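Solomik open day, anyone else go?

skivetti63
Posted Oct 21, 2024
Drove up with my brother. Most of the crowd was at the palletizer, so we got a good spot at the two-arm cloth table. Fraser Innes ran it and took questions the whole time.
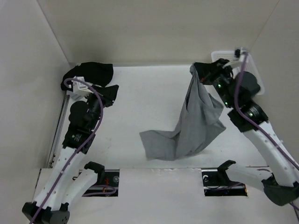 He said they started on cloth in September and towels are still easier for them than shirts. I'd go again.

dostport
Went in the morning. Too slow for me. My aunt folds faster than that.

T_Tuominen
Speed isn't the point at this stage. Picking up a limp cloth by a good spot is the hard part.

dostport
Fine, but the flyer said "laundry ready." It isn't.

skivetti63
Agree on the flyer. Parking was bad too, 3 rows for the whole place.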